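Cleaning wood, and things that only look like wood

Most advice on this subject treats a desk and a spoon as the same problem. They get the same lemon, the same oil and the same "natural" paste, and I doubt whoever wrote it owned both. Before you put anything on anything, work out what you have.

Step 1. Look at the grain. Laminate can carry very convincing streaks and long ovals, so a pretty pattern proves little. Check an edge, or the underside if you can reach it. If the pattern stops dead at a seam, you have a printed surface and oil will sit on top of it getting sticky.

Step 2. Wipe laminate with a damp cloth and one drop of dish soap. Follow the grain if it makes you feel better. I have tried it both ways and can't tell the difference.

Step 3. Do the cable grommet separately. Crumbs and lint collect in the ridges, and a wet cloth just packs them down. Use a dry toothbrush first – an old one is fine – and then a barely damp cotton swab around the metal rim.

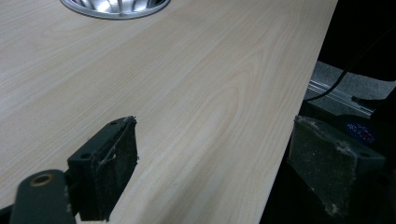
Skip the polish. I bought a bottle of Narkiswood on the strength of 3,249 glowing reviews and got a tabletop that showed every fingerprint for a week. Soap took it off again.

Step 4. Now the wooden spoons. Wash by hand in hot water, rinse, and dry with a towel right away. No soaking, and no dishwasher, whatever the packaging claims.

Step 5. If the spoon has a slot in the handle for hanging, run the corner of a cloth through it. Stamped marks hold grime too, so give them a light brush along the grain. Don't sand them unless you want them gone.

Step 6. Hang it or stand it up until it is dry all the way through. I leave mine overnight.

Step 7. Oil only if the wood feels rough or looks chalky. Food-grade mineral oil, a thin coat, wiped off after 2 hours. Monthly oiling is a habit pushed mostly by people with oil to sell. 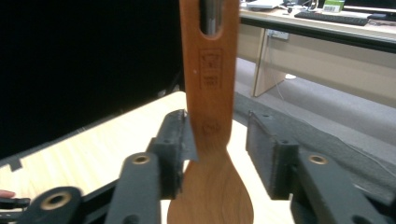 Tomás Ó Ceallaigh: I'd argue with step 7. Mine went fuzzy after every wash until I started oiling them each month, and I buy the cheapest bottle in the store, so I'm hardly making anyone rich. Agree about the dishwasher. It split two of mine in January.

Fair enough, but try a light sanding with fine paper before the next coat and see if you still need it monthly.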